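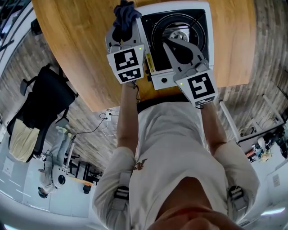 Demostración de carga con dos pinzas de mano.

Inicio Opinión Industria Archivo Contacto

Octubre
Por Sofia Kouris

El paño en el borde

Un domingo, en la planta de Ollstead, un brazo Tanner dejó un paño enganchado en el borde de un tambor, abrió la pinza, retrocedió y dio la carga por terminada. El sistema pasó a la fase siguiente. Como la carga no estaba terminada, el sensor de cierre dio error y el brazo volvió a intentarlo. Lo hizo 4 veces. En la última empujó el paño y el borde a la vez hasta llegar al límite de fuerza, fijado en 60 newtons, y desplazó el aparato sobre la mesa. Una operaria que se había acercado a mirar retiró la mano a tiempo. El parte interno dice «incidencia sin daños» y se cerró esa misma tarde.

Creo que se cerró demasiado pronto. También creo que la explicación que se ha dado, un fallo puntual de agarre, es incorrecta.

El programa que movía el brazo lo entrenó Woden con demostraciones humanas. Una persona se pone un arnés, coge una pinza en cada mano y mete tela en un tambor, una vez y otra. Las pinzas llevan marcadores impresos para saber dónde están en cada momento. De ahí sale la trayectoria que después imita el brazo. Es un método razonable y no voy a discutirlo. Las personas sabemos manejar tela y es difícil escribir a mano las reglas de algo que se arruga de una forma distinta en cada intento.

El problema está en qué se considera una demostración buena. Nusrat Virk, que revisó los datos después del incidente, me enseñó el criterio que se usaba: «la tela está en la abertura». Con esa frase, un paño que cuelga del borde vale lo mismo que uno que ha caído al fondo. Virk volvió a ver las 1000 demostraciones del conjunto y encontró 133 que acababan con tela sobre el borde. Todas estaban etiquetadas como correctas.

El brazo de Ollstead hizo, por tanto, lo que se le había enseñado. Reprodujo un final que figuraba como éxito en más de una décima parte de los ejemplos. Llamar a eso fallo de agarre es cargar a la máquina con una decisión que se tomó en una hoja de instrucciones.

Quien haya visto trabajar a los demostradores entiende cómo ocurre. La tela blanda hace un pico, se apoya en el labio de la abertura y se queda ahí, con una parte dentro y otra fuera. Una persona en su casa la empuja con dos dedos sin pensarlo. Con una pinza en la mano y una sesión de varias horas por delante, ese último empujón cuesta más, y si el criterio no lo exige, hay veces en que no se da. No culpo a los demostradores. Se les pidió una cosa y la entregaron. 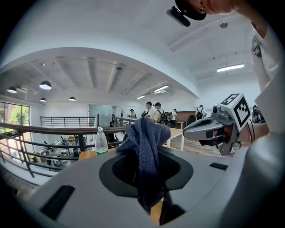 Lo que debería cambiar

Lo primero es el criterio. «Ninguna parte de la tela toca el borde cuando se abre la pinza» es una frase un poco más larga y se puede comprobar en el vídeo. Habría que rehacer las etiquetas del conjunto entero, y en Woden calculan que eso retrasa la siguiente versión. Que la retrase.

Lo segundo es conservar los errores. Las 133 demostraciones no deberían borrarse, que es lo que propone Colov, el proveedor del software de supervisión. Bien etiquetadas son el material más útil que tiene el proyecto: enseñan qué aspecto tiene una carga a medias. Si se eliminan, el brazo tendrá menos tendencia a dejar la tela en el borde, pero seguirá sin reconocerla cuando la deje. Y haría falta grabar además lo que viene después, es decir, a alguien que ve el paño colgando, lo vuelve a coger y lo mete.

Lo tercero es el reintento. Un brazo que no sabe por qué ha fallado no debería repetir el mismo movimiento con más fuerza. Tras el primer error de cierre tendría que parar, apartarse y avisar. En Ollstead se configuró de otra manera porque cada parada exige que alguien cruce la nave para pulsar un botón, y eso molesta. Lo entiendo, pero el reintento automático es justo el rato en que una persona se acerca a ver qué pasa.

Se me dirá que 60 newtons es un límite bajo y que cumple lo previsto. Es verdad. También es verdad que ese límite se eligió pensando en el contacto con el brazo y nadie lo revisó pensando en un aparato que se mueve sobre una mesa y puede acabar en el suelo o contra una cadera.

El parte de Ollstead sigue cerrado. Virk ha pedido por escrito que se reabra y que incluya el criterio de etiquetado como causa. Yo lo firmaría con ella.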